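4.2 Demonstration work and the picking staff

The second site, Jurkside, handles returned and consigned accessories: watches, bangles, chains, beaded pieces. Before the change, sorting was done by hand at a long bench. A sorter emptied a bag, separated the pieces, checked each one against the slip and laid it in a box. Staff were paid by the hour, with a target of 217 pieces a shift that most of them passed by early afternoon.

When the company decided to automate part of the bench, it asked the sorters to produce the training demonstrations themselves. Each took home a hand-held gripper and a set of low-value pieces, and recorded short episodes of picking and placing on whatever surface was at hand. Beds, kitchen tables and sofas were all accepted. The instructions, written by Amândio Vieira, asked for 400 episodes per person and for a different layout every 17 episodes. Sorters could work at any time of day, and several told us they recorded after ten in the evening, when the household was asleep.

What the sorters noticed first was how much of their own skill they had never put into words. At the bench a tangled chain is lifted, shaken once and left to fall open. With two fingers on a handle this does not work well, and people had to find another way, usually by pulling one loose strand toward the edge of the pile and following it. One sorter with eleven years at the bench described the first evening as "like doing my job in oven gloves." By the second week she had settled on taking the rigid pieces first and leaving the chains for last, an order she then carried back to the bench.

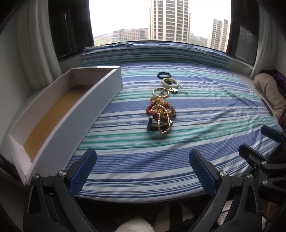 Figure 3. Home demonstration with the hand-held gripper: mixed jewelry on a striped bed sheet, with an open, empty box to the left.

Piles of this sort, with necklaces and bracelets tangled together, were the ones sorters complained of most. They took longer than separate bangles or a single watch, yet each counted as one episode. Cyprian Walczak, the shift lead, raised this with management in November, and the quota was lowered to 200 for anyone working mainly with chains. No extra pay was given for the difference. Two of the sorters we interviewed thought this fair; the others did not.

Views on recording at home were also divided. Some liked being away from the bench and its noise. Others disliked having their rooms on record - windows, bedding, things left on the floor - and began to clear a corner before starting, unpaid. The written guidance said nothing on the matter until a later revision, which asked people to keep family members and letters out of view.

At the bench itself, the automated station now takes watches and rigid bangles. Chains still go to people. The sorters' day therefore holds a larger share of the slow, fiddly work than it did before, while the shift target was kept as it was for the first two months. We return to the effect on sore hands and on breaks in Section 4.3.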